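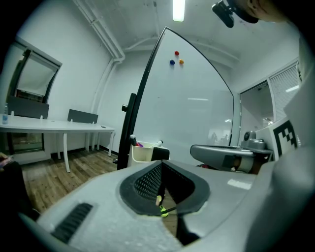

Gripper up close, whiteboard room, visit day.

January 12, 2018

Visit from the Paronia group, 8 people, down from Zandstead. They came to see how we record tidying tasks with the hand-held grippers. They want to do something similar for their own arms this year and have not picked hardware yet.

Plan was a short talk, then the floor task, then let them try it. The talk ran long. Most of the questions were about tracking, so I skipped the slides on file formats and went straight to the live part. Should have started there.

Setup was the usual one for the floor task: bin in front of the rolling whiteboard, marker pens in the bin, ball and sneakers on the floor. One operator with both grippers. The operator picks up one item at a time and says "done" when it is in place. Shim was logging on the desk machine with the live view open so people could see the poses come in.

13 recordings total. 4 of them are no good:
- two where the left cube dropped out of tracking when the operator turned toward the doorway
- one where Shim was never started (my mistake)
- one where a visitor stepped in and moved the ball to ask a question about it

The rest look fine in the viewer. I have not checked the time offsets yet.

Sneakers are still the slowest item. If the shoe is upright the operator can get one finger inside the opening and pinch the side, and that works most of the time. If it is on its side they have to turn the wrist a lot, and the gripper body gets between them and the shoe. One visitor asked why we don't just use softer shoes. Fair question. I said we wanted something people leave lying around.

The ball rolled off under the desk twice. We had the same trouble in December and I wrote then that we should put a piece of tape or a thin mat down. Still not done. 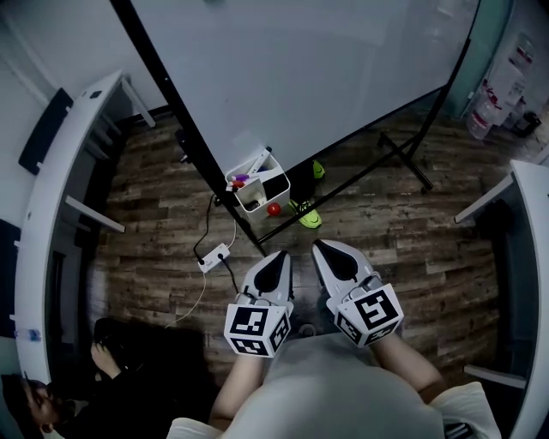
Floor task, both grippers in hand. Bin and ball in front of the stand, sneakers behind.

Hands-on part: let anyone who wanted to have a turn. People who had never held one closed the fingers too early and pushed the item away. By the third or fourth try they slowed down and it got better. Two of them said the grippers feel front heavy. I agree, and my wrists were tired after the long session last month too. The visitors' tries are saved in a separate folder and should not go in with the training set.

Questions I wrote down:

How often do we recalibrate? Told them at the start of each session and after any drop. Somebody then asked what counts as a drop. We don't have a rule for that. Need one.

Do the cubes have to be that big? They asked about smaller ones for working inside cabinets. I said we tried a smaller print once and lost tracking at arm's length. I could not find those numbers when they asked. They are probably on the old Trelton drive.

Does glare off the gripper housing matter? It shows up in the camera view from the ceiling light. I don't think it affects the poses but I have never tested it with the light off. Easy to do, maybe ten recordings each way.

Could they use Shim with their own cameras? Said I would send the config notes. The version on the shared drive is out of date, so use the one in the repo.

Power: the strip is on the floor next to the work area and its cables run out across the floor. It was in the way when people were standing close. Move it behind the stand before the next visit.

Changeover between people took too long, over 20 minutes altogether if I add it up from the logs. Most of that was getting the headset straps adjusted. Next time fit everyone before the first run and write down the strap setting next to their name.

To do:
- tape or mat for the ball
- write a drop rule and put it on the session sheet
- find the small cube results on Trelton
- glare test, light on and light off
- send config notes to Paronia
- check time offsets on today's good recordings
- start Shim from the checklist, including when there are guests

They asked about coming back with one of their own arms. I said spring would be better for us, after the cabinet recordings are finished.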